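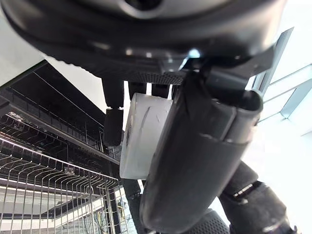 Posted February 10, 2019

The Ornley Household Water Study is looking for people who wash at least some of their dishes by hand. We want to know how much water goes down the kitchen sink in an ordinary home, and at what times of day. The water department in Ridalness has meter readings for whole houses but nothing for single faucets, so we are asking residents to help fill the gap.

We need 200 households. Renters and owners are both welcome, and so are people who live alone. You may own a dishwasher, as long as you also wash by hand on most days.

## What you will do

The study runs for 30 days in May. During that time you will:

- let us fit a small flow meter under your kitchen sink (one visit, less than an hour)
- keep a short paper diary of when you wash dishes and who does it
- fill out one survey at the start and one at the end
- let us come back to remove the meter

Please don't change how you wash. If you fill the basin, keep filling the basin. If you leave the water running, leave it running. We aren't grading anyone, and your results won't be compared with your neighbors' in anything we send you.

The first survey asks about your kitchen: the age of the faucet, whether the sink has one basin or two, where clean dishes go to dry, and whether you have a garbage disposal. You don't need to measure anything for it.
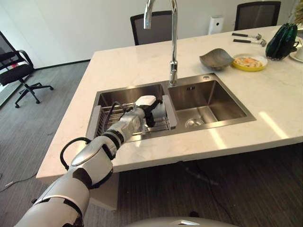
*Double stainless-steel sink with a dish rack in the left basin.*

The diary takes a few minutes a day. Write down the start time, the end time, and a rough idea of the load (a few cups, one meal, a full day's worth). If you miss a day, leave it blank and go on to the next one. Please don't fill it in from memory a week later.

## Who can take part

You can take part if you:

- are 18 or older
- live in Ridalness or Jenemeck
- expect to stay at the same address through the end of May
- will be away for no more than four nights during the study
- can get the other adults in the home to agree

Homes on a private well can't be included this time. Homes with a pull-out faucet are fine. If you rent, you will need your landlord's written permission for the meter, and we can send you a letter to pass along. The meter goes on with hand-tightened fittings and leaves no holes.

If you have two kitchens, pick the one you use more. 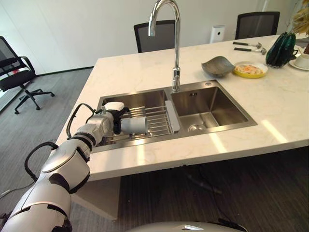
## Payment

Each household receives $216. Half is paid after the meter is installed and the rest when it is removed and the diary is turned in. If you drop out early you keep the first half. Payment is by check, one check per household, so decide among yourselves whose name goes on it.

## Your information

Your name and address are kept apart from the meter data. The meter records flow and time only. It has no microphone and doesn't connect to your home internet. A technician reads it when it is taken out, and the readings are stored under a household number. We may publish totals by neighborhood, and only where enough homes have taken part that no single one could be picked out.

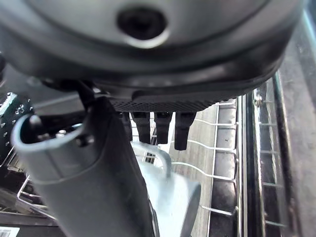
You can ask us to delete your readings at any point before the final report is written. After that they will already be part of the totals and can't be separated.

## How to apply

Pick up a form at the front desk of the Pavlović Building in Ridalness, or at the Jenemeck branch library. Fill out both sides and drop it in the box at either place. Tell us the best time to call, including evenings. Forms without a phone number can't be processed.

We will call to go over a few questions and set up the installation visit. Spanish-speaking staff are available for calls and visits. If we get more forms than we have meters, we will choose homes by lottery within each neighborhood and keep the others on a waiting list.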